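Bread again, and the freezer question

16 Nov 2021

Quick one, kettle's on and I've got to be out of the door by four.

So. Bread. I said in May I'd stop buying the sliced stuff and I mostly have. Two loaves a week now, baked back to back so the oven's only on once. One for eating, one for freezing. Been using the flour from Berchtold, the strong white, which is dearer than the supermarket but the dough holds together better. Or I've got better at it. Can't tell.

The last batch was good. Bit flat on one side. Severin Wallner, who got me into all this, reckons my tin is too wide and I'm being mean with the dough. Probably right. He bakes at 4 in the morning though so I'm not taking lifestyle tips.
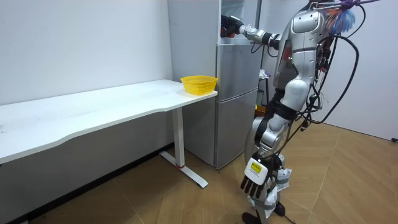 Anyway, freezing. I used to put the whole loaf in and then spend ten minutes sawing at it like a fool. Slice first. Always slice first, once it's properly cold, then bag it flat. Our fridge is one of those tall silvery-grey ones like the one up there, with the freezer in the middle, and bread lives at the front where I can grab two slices without moving the peas. Anything at the back dosen't get eaten till spring.

Toast from frozen is fine. Better than fine. Sandwiches need a bit longer, get the slices out when you first come down and they're ready by lunch. Don't microwave them. I did. Rubber.

Rolls next. Tried a batch for my sister's lot at Zulach and they went in the time it took me to find the butter. Same dough, bit more milk, 188 on the dial and keep an eye on them. My oven runs hot so yours might want more. Didn't freeze any as there weren't any left to freeze, so can't help you there yet.

Also tried rye. Not ready to talk about the rye.

Somebody asked in the comments about sourdough. No. I can't keep a basil plant alive, I'm not having a jar that needs feeding. Dried yeast, the little sachets, sorted.

Will put the roll recipe up properly when I've writen it down somewhere that isn't the back of an envelope. Right, shoes, keys, gone.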